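How to Start a Bottle Drive for Your Lodge or Club

I've run the bottle drive at our lodge in Verkthorpe for a few years now, and people from other clubs keep asking me how we set it up. So I finally wrote it all down. It's a pretty easy way to raise money for a local charity, and you don't need to be good at asking people for cash (I'm terrible at it).

Step 1: Pick the charity first

Do this before you print a single flyer. People hand over their empties much faster when they know where the money goes. Ours goes to Biria, a small food pantry a few blocks from the hall. Call the charity, tell them your plan, and ask if you can use their name. Get the yes in writing - an email is fine.

Step 2: Find out what your redemption center takes

Rules change a lot from state to state, and some states have no deposit at all. Call the center and ask about sizes, crushed bottles, caps and labels. Ours wants the bottles empty and uncrushed with the label still on. Ask about big loads too! The first time, I showed up with 1054 bottles on a Saturday morning and the line behind me was not happy.

Step 3: Set a short window

We tried collecting all year and the closet filled up by December. Two weeks works much better for us. Tell people the start day, the end day and the drop-off hours, and put the same three things on every flyer. 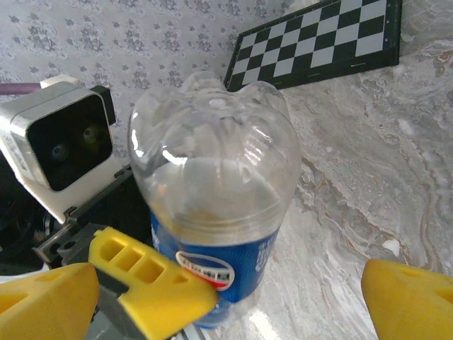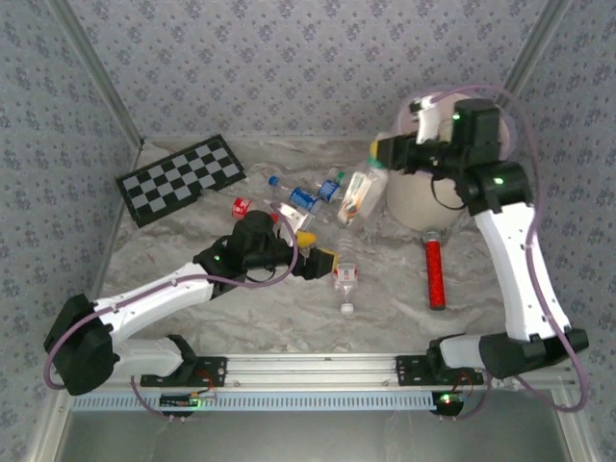
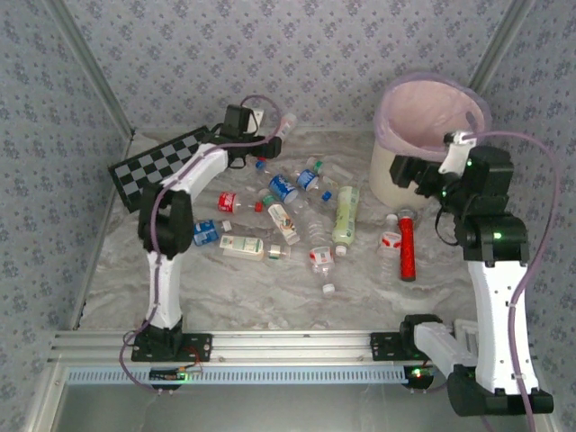 Brelisum wrote in to say that their club gave up on open drop-off and went to one bag per household, picked up from the porch, and they took in 1482 bottles that way with a lot less mess at the hall. I love that idea and we're going to try it on at least one street.

Step 4: Sort as you go

Set out bins with big signs and have two people on every shift. Rinse anything sticky the same day. We use the heavy clear bags from Shawky, 132 to a box, and one box has lasted us two drives so far.

Step 5: Keep a simple record

Write down the date, the number of bags and the amount on the slip, then staple the slip to the page. Have a second person sign it. Give the charity a copy along with the check.

Our last drive filled 13 bags on the first day, so start saving space in somebody's garage now. And bring gloves!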